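Blog > Bench notes > Grippers

Third night on the gripper swap and I finally have something worth writing down. Short version, the pointed jaws are staying. For now.

Background for anyone who skipped the last post. I had the Provard pads on both arms since September, wide soft ones, good on boxes, terrible on anything with a lip. Cups especially. They'd close on the rim, slide up, and the cup would tip over toward the arm every single time. Gonzalo kept telling me it was my approach angle. It was partly my approach angle.

So I swapped to the Clirkent jaws. Narrow, hard, no give at all. Ran the same cups and bowls task with both sets, same mat, same start poses, same controller gains (mistake, more on that in a sec). 564 tries total over the three nights, 372 of them with the new jaws becuase I kept restarting after every cable snag.

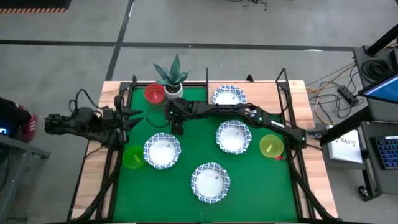

Cable snags, yes. Biggest time sink by far. The gripper lead wants to go wherever the wrist goes and then a bit further. I've tried clips, I've tried velcro, I've tried a longer loop. Longer loop is best so far but it droops over the work area when the wrist turns down, and then it brushes things. 23 runs thrown out just for that. Marchuk sells a spring guide for it that costs more than my keyboard. Thinking about it.

Gains. The soft pads hid a lot. You can slam those shut and the foam eats it. With the hard jaws the same close speed chips things, or just kicks the cup away before the second finger gets there. Dropped the close speed by half, cut the current limit, much better. Should of done that before the first run and not after the first night.

Bowls are still bad. Rim grasp works if I come in steep, but then the other arm has to get out of the way and my planner is way too polite about it. They sit there waiting on each other. Esteban's fix is to just give the left arm priority always. Ugly, works, leaving it in.

Small stuff is where the pointy ones win easy. The pads couldn't pick up anything flat on the mat, they just mushed it around.

Still to do: rerun the pads at the lower speed so it's a fair comparison, fix the wrist offset on the right arm (off by 3 mm, I think), ask the Grustthorpe people if they still have the curved fingers. More when I've slept.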